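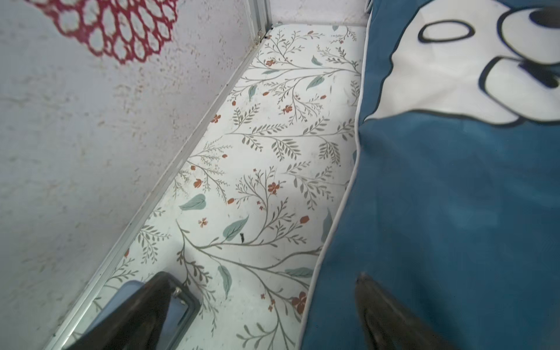 I have used the Herow hand-guiding kit for 23 days now, and I want to write a fair review of it. With this kit you hold one small arm in each hand and the two bigger arms copy you, and everything is recorded for training. My task is bed making, mostly pillows. The wrist view is the best part of the kit. When the fingers are open beside the blue cushion, I can see the thin white piping along its edge very well, and I use it as my line for closing. In the overhead view this is much harder to judge.

The handles are light and follow my hand without a delay I can feel. I recorded 128 demonstrations, and after 15 in a row my thumbs were tired, as the trigger spring is too strong for soft things. You squeeze more than you want. My colleague Sille Gunnlaugsson has smaller hands and she liked it even less.
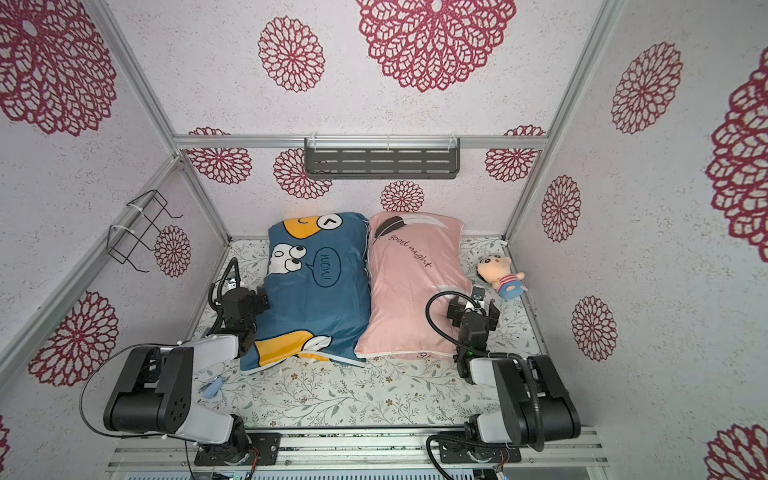
The software is simple. One pedal starts a recording, the second pedal deletes the last one – please do not mix them up, as I did. The manual is short on how to match the left and right handles before you start, so I wrote to the shop, Studlow, and got a clear answer the next morning.

I paid 940 euros. For cloth and pillows I would buy it again, but I would ask for the softer springs at once.

Guoqing Jiang, 12th October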